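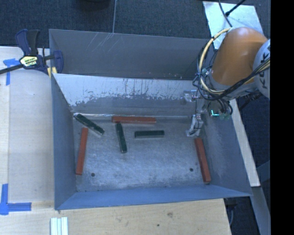

Slide 1. Bin picking cell, Brirnalgate workshop. Three long red blocks, three short green.

Speaker notes: Open day, 21/01/2019
Talk 2 of 4, demonstration bay. Speaker: Brodie Te Moana

Leave slide 1 up while people find seats. Start once the door is shut. The compressor next door runs until the hour, so use the microphone.

Opening
Welcome. This talk covers how the arm finds a block in a bin, decides where to hold it, and lifts it out. Twelve minutes, then we walk over to the cell. Questions about cost go to the Clendix desk in the foyer.

The task
Six blocks, two sizes, one colour per size. The arm is asked for a colour and has to bring out one block of it. Point out on the slide that the blocks lie at all angles. A fixed programme that drives to the same spot each time would miss most of them. Ask the room which red block they would take first. Most people choose the one nearest the gripper. Take two or three answers and move on.

Why the walls matter
Point to the red block at the rear, lying along the foot of the back wall. The gripper needs room on both sides of whatever it holds, and here the wall is close on one side. The planner can grip a long block across its short width or at its ends. It scores both and drops any grip where a finger would touch metal. Then point to the green block in the rear left corner, with two walls to think about. The planner usually leaves a block like that until last.

The floor
Bare sheet metal, scuffed. The bright patches matter. Under the ceiling lights they can read as edges, and the Urix software used to report blocks where there were none. We now take the picture twice with different exposure and keep only the edges present in both. The two small round holes towards the front are masked by hand. If the bin is ever swapped, the mask must be redrawn.

Holding the bin still
Mention the bar clamp on the upper left edge. In the first trials the bin crept across the bench by a few millimetres each day and the grips went off with it. We looked for a software fault for a week before McPhee put a ruler on it. Calibration is now checked every morning before the first run.

Results
Test series: 500 attempted picks, 88 failed. Of those, most were blocks close to a wall. Give the number plainly and do not round it. The next series is 2000 picks and is due to finish in March. If asked about speed, say it was not measured in this series.

Cables
Someone will ask about the cables looped round the wrist. Answer: they limit how far the last joint can turn before it has to unwind. The planner knows the limit and will sometimes take a longer route because of it.

Live demonstration
Walk the group over. Stay behind the yellow line. Visitor calls a colour, operator enters it. Three picks, then reset the blocks by hand with the arm in hold. If a pick fails, let it retry once and explain what it is doing. After a second failure, press stop and go to questions.

Handouts are on the side table, 126 copies. The next group comes in at twenty past.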